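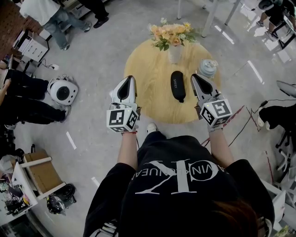 Vol. 21, No. 3

Round table gets a tidy, and keeps the roses

The Jidstead reading room has a round table, and for most of its life the round table has held whatever people were carrying when they came in. Gloves have lived on it. So, for a good part of July, did half a bicycle pump.

The latest attempt at order is under way at the old Kuusisto works, the brick building on the Zaldale road that dates from 1859 and has been cold ever since. The reading room moved in there for the season with its light-wood table, its stool and its opinions.

By the time the Bulletin called, on 19/10/2026, the table was down to a small white vase of peach and pale orange roses with some yellow flowers mixed in, a black eyeglasses case, and a round light-blue container with its lid on. By the standards of this table, that is a prairie.

"The flowers stay," said Laiba Butt, who drew up the new rules and taped them inside the cupboard door, where they can be read by anyone already putting something away. "Everything else has to make its case."

The glasses case was making its own case from the middle of the wood. Butt's rules give an unclaimed item 2 weeks on the shelf before it goes to the lost property sale, and eyewear gets an extra week on the grounds that its owner may be having trouble finding it.

The light-blue container is a more delicate matter. It has a white label on top, and under the rules a labeled container counts as stored, even when it is sitting out near the edge of a table. Butt concedes this is a loophole. She says it will be closed at the next meeting, and that she knows perfectly well who has been buying labels.

The corner desk was not part of the exercise. It is still cluttered, and a motion to begin there instead was voted down in July by the people who use it.

Seating will be looked at next. Plotosport, the sporting goods shop across the road, has offered the room a pair of benches it no longer needs – one good, one described in the letter as "nearly good." Members have asked to sit on both before deciding.

The table will be free for the card evening and the mending circle as usual. Players are asked to move the vase to the windowsill before dealing and put it back after. Last season's vase was not put back, and the mending circle is still finding bits of it.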